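13 October 2025

Equipment planning, second round. Kevser wants the spring order list by the end of the month so it can go in before the March budget closes.

Quote from Trivlow came back at 2,582 for the second gripper with the wrist camera mount, shipping not included. Wallance is cheaper on paper but they charge separately for the finger sets and the cable, and Iulian thinks we'd end up at nearly the same total. I asked both for a price with 5 spare finger pairs. No answer from Wallance yet.

Small parts sorting is the job I'm planning this around. Solenoids and red circuit boards in the yellow divided tray, same as before.
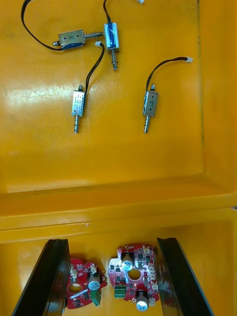 Fingers are the running cost. Tincuța went through last year's invoices and we spent around 400 on replacements, more than I had guessed. I'd put that in as its own line this time — it got lost under consumables before and then we had to ask for it twice.

Other items:
Second yellow tray, deeper if they make one. Nelu to check with Flalar.
Spare solenoids, same type. Want plugs already fitted, I don't want to crimp any more of them.
Bench power supply. Can wait a year if something has to go.

Not decided: service contract. Ecaterina is for it, I'm not sure. The first year is covered anyway and Iulian does most of the repairs here.

To do: chase Wallance, ask Trivlow if the quote holds until March, send Kevser the draft list without the power supply.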